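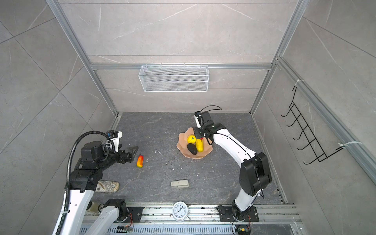 Unit 3: How Fruit Ripens

Winthorpe Evening Classes, Plants We Eat
Handout, March 2018

Last time we got as far as the flower dropping its petals and the ovary starting to swell. Now comes my favorite part of the whole course! A full-grown green fruit is hard, sour and dull, and for good reason from the plant's point of view, as the seeds inside aren't ready to travel yet. Then within a few days it turns soft, sweet, bright and fragrant. Nearly everything you taste when you bite into a peach was made or uncovered in that short stretch at the end.

Please bring the chapter notes on cell walls with you. We'll lean on them a lot.

Growing up is one thing, ripening is another

People mix up two words here, and so do plenty of labels in stores. A fruit is mature when it has finished growing and has what it needs to ripen. It is ripe when it's good to eat. A mature banana can be bright green and so starchy it dries your mouth out. Pick a fruit before it is mature and it may never ripen well, however long you leave it on the windowsill. It shrivels, or goes rubbery, or rots. Most of the disappointing peaches you've ever had were probably picked too early or kept too cold (more on cold further down).

The gas that starts it

Ripening in many fruits is switched on by ethylene, a very simple gas made by the fruit itself. Two carbon atoms, four hydrogen atoms, and that's the lot. It's wonderful to me that something so plain can set off so much. The fruit senses a little ethylene, and in response it makes more, and the neighbors pick it up and start making theirs. A crate of bananas can tip over into ripeness almost together.

Growers used it long before anyone knew what it was. In ancient Egypt, sycamore figs were cut with a blade to hurry them along, and wounding a plant is a good way to make it give off ethylene. Much later, leaking gas from street lamps made nearby trees lose their leaves early, and that was one of the clues that led to the gas being identified.

Two big groups

Climacteric fruits have a burst of breathing and a burst of ethylene as they ripen. They can finish the job after picking. Apples, bananas, mangoes, avocados, pears, peaches, tomatoes and kiwifruit are all in this group.

Non-climacteric fruits ripen gradually on the plant and don't get any sweeter once they're off it. Grapes, cherries, strawberries, oranges and lemons belong here. A strawberry may get redder and softer in the box, but the sugar it has on picking day is the sugar it will ever have.

Melons refuse to sit neatly in either group. Some kinds have a strong burst and some have hardly any, and there are people who have spent whole careers on that question.

Avocados deserve their own line in your notes. They can hang on the tree fully mature for months and stay hard the whole time. Softening starts after picking. So the tree works as the storeroom, and a grower can wait for a better week to harvest. I love this fact and will bring it up again.

What changes inside

Starch to sugar. Enzymes cut long starch chains into small sugars. Bananas are the easy one to taste: try a slice at green, yellow and spotty stages, and write down what you notice before you read on.

Acid. In many fruits the acid level falls, and the balance between sugar and acid moves. A fruit can taste much sweeter with only a little more sugar in it if the acid has dropped.

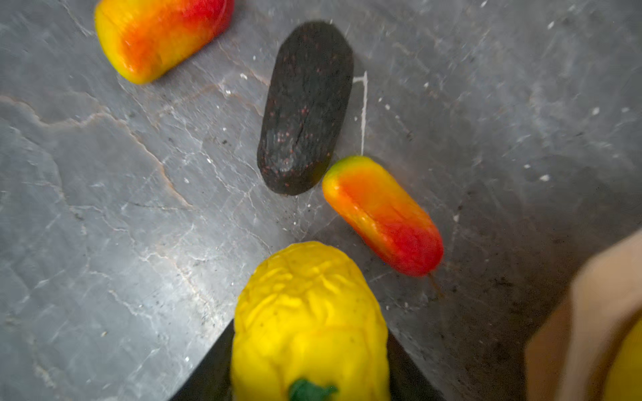
Cell walls. Pectin is the glue between neighboring cells. Ripening enzymes loosen it, the cells slide past each other more easily, and your thumb reads that as softness. It also explains why jam makers like some fruit on the firm side, with plenty of pectin still in good shape to set the jar.

Color. Green chlorophyll breaks down. In bananas the yellow was already there underneath, waiting. In tomatoes the red is freshly made as the green goes. Color alone can fool you, though. Some mango varieties stay green when they are fully ripe, and a red blush on others has more to do with sunlight on the skin than with ripeness. Smell near the stem is a better guide, along with a gentle press.

Smell. Dozens of small, light molecules float off a ripe fruit, and each kind has its own mix. Chilling a tomato can knock back the making of these, so it may look perfect and taste of very little.

Cold, and too much cold

Cool air slows breathing and slows ethylene, so fruit keeps longer. Apples picked in August can still be crisp many weeks later in a good cold room. But fruit from warm places can be hurt well above freezing. Banana skins turn gray-brown, mangoes may get pits in the skin and patchy ripening, and avocados can darken inside. The damage often shows only after the fruit comes back to room temperature, and by then it's already in somebody's kitchen.

For the practice sheet we use the storage log from the Chraibi packing shed. It lists 3,106 pears from the Flullum orchard, of which 3,000 were sold and the rest thrown out. Work out the share lost, then look at the notes column and decide which losses came from bruising and which from late cooling. The second part is harder than it looks, and I'd like to hear your arguments for both sides.

Try it at home

You need 2 hard avocados, a ripe banana and 2 paper bags.

1. Put one avocado in a bag with the banana and fold the top over.
2. Put the other avocado in its own bag and fold it the same way.
3. Keep both bags at room temperature, side by side and out of the sun.
4. Press gently each day near the stem end and write down firm, giving or soft.
5. Cut each one open when it reaches soft and compare the flesh.

Use avocados from the same bin and as close in size as you can find. If both soften on the same day, write that down too! We'll put everybody's results together on the Kisteo class page, and one odd pair won't spoil the set.

For next time

Read the section on seed dormancy, and bring one fruit seed or pit of any kind, rinsed and dried. Avocado pits are very welcome.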